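How Our Street Washes: A Small Study of Laundry Habits in Skarwood

Project report by Imani Thibodeaux
Project tutor: Gladys Bakilana

Why I chose this subject

My grandmother did her washing on one fixed morning every week of her married life, and she could tell you what was wrong with everybody else's line from the kitchen window. I grew up hearing about it, and when we were asked to choose a piece of everyday life to study for our final project, I'm afraid I didn't consider anything else for very long. I wanted to know how people in Skarwood wash, dry and fold now, and whether any of the old habits have survived the move into flats with no gardens.

Mrs Bakilana warned me early on that people can be shy about their laundry, and she was quite right. One gentleman on Clarnico Road talked to me very happily for half an hour about his tomatoes and then said he would rather not discuss his towels.

How I went about it

I put a two-page questionnaire through doors in Clarnico Road and the two streets behind it, and left a pile on the counter at Keskin, the launderette by the bus stop. By the end of July I had 61 filled in, which was a good deal better than I had feared. I then sat down with nine people for a longer talk, usually over tea, and asked each of them to keep a washing diary for 30 days.
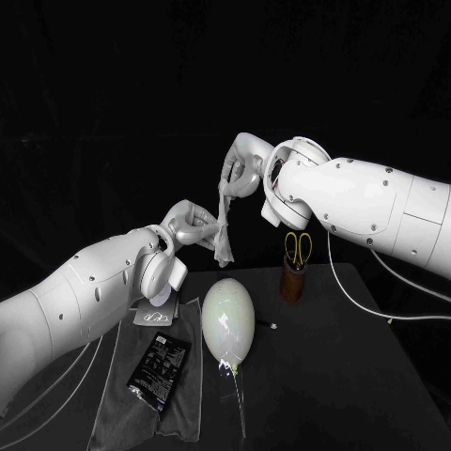 The diaries were the part I enjoyed most. Between them they held 1,013 entries, a few only a word long ("socks") and others running on to the back of the page. I typed them all up myself and sorted them under washing, drying, ironing, folding and putting away. Some entries could have gone under two headings, and in those cases I went by whichever job the writer had mentioned first. I did change my mind over airing cupboards and had to go back through the lot.

What people told me

Washing itself is no longer tied to a day. Most of the questionnaires said "when the basket is full" or something very like it, and only the older households still kept to a regular morning. Two of the diary keepers washed late at night when the house was quiet, and one of them wrote rather beautifully about listening to the machine from bed.

Drying caused by far the most feeling. People with gardens love a line and will watch the sky all morning for the chance to use it. People in the Jellumeck flats have no outside space at all, and their diaries are full of door tops, chair backs and radiators. Several of them rely on Keskin for sheets and duvet covers, and spoke of the big dryers there with real affection. 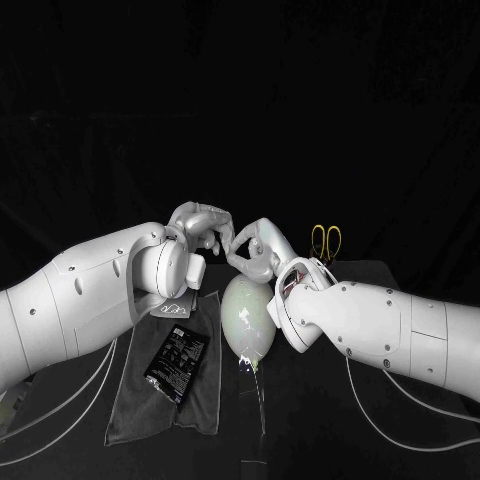 Folding was where the families came in. Almost everyone I interviewed folded towels the way their mother or an aunt had done, and three had argued about it with a husband or wife – thirds against halves, mostly. Ironing has faded a good deal more. Shirts for work still get done, and so do school blouses, but I met only one person who irons pillowcases, and she asked me to write down that she finds it restful.

What I would do differently

My streets are close together and I knew some of the people already, so I wouldn't like to claim that the whole town washes this way. I also asked far too much about powder and liquid, which hardly anyone had views on, and not enough about who in the house does the work. That came up again and again in the diaries without my asking, and I wish I had given it a page of its own. If I carry on with the subject next year, I should like to begin there, and to go back to Clarnico Road with a shorter questionnaire.

My thanks to all the diary keepers, to the staff at Keskin for looking after my forms, and to Mrs Bakilana, who read two drafts of this and lent me her clothes horse.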